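Dastia project – recording group
Minutes of the meeting held on 13/11/2025

Present: H. Unnithan (chair), site leads for Busisum and Trarkutard, two operators, data checker
Apologies: none received

1. Minutes of the last meeting
Agreed with one correction. Under item 4, "gripper pads" should read "gripper screws".

2. Progress on recordings
The data checker reported 735 accepted episodes for the desktop disassembly set. A further 166 were rejected at review. Most of the rejected ones had a long pause at the start while the operator got into position, and these can be trimmed and sent back through. The rest had the wrist view out of step with the arm log and will have to be recorded again.

Trarkutard is behind on cable unplugging. The site lead said the older cases took longer to reset than planned, and that one operator was away for most of September. It was agreed to leave the target as it is and look at it again next time.

3. Task wording
There was a long discussion about the text stored with each episode. Busisum has been writing "remove the memory", Trarkutard "take out the RAM stick". Hema Unnithan said she would like both kept, as the model should cope with different wording, but each episode must say whether the module is being taken out or put in. Several in the current batch do not. The operators asked for a fixed field for this, separate from the free text. Agreed.

4. Memory modules
The operators would like more variety in how the module is gripped. Nearly all episodes so far hold it in the middle of the long edge. It was agreed that each session should include grips near either end, and some where the module starts at an angle to the slot.
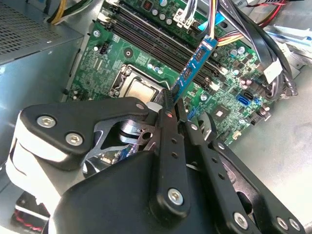
Slots with a latch at both ends are to be released by hand before recording starts. Latch opening will be a task of its own later on – the Busisum lead thinks it needs a narrower fingertip and will bring a drawing.

Failed grasps are to be kept if the operator recovers within the same episode. They should be marked "recovered" and not cut.

5. Donor machines
16 cases are on the shelf at Busisum, 2 of them without power supplies. These are fine for memory work but should not go to Trarkutard for the cable set.

6. Actions
HU – add the in/out field to the episode form
Data checker – trim the late starts and resubmit
Busisum lead – fingertip drawing
Trarkutard lead – list of cases that are slow to reset

7. Any other business
The spare wrist cable has not arrived. HU to chase the supplier.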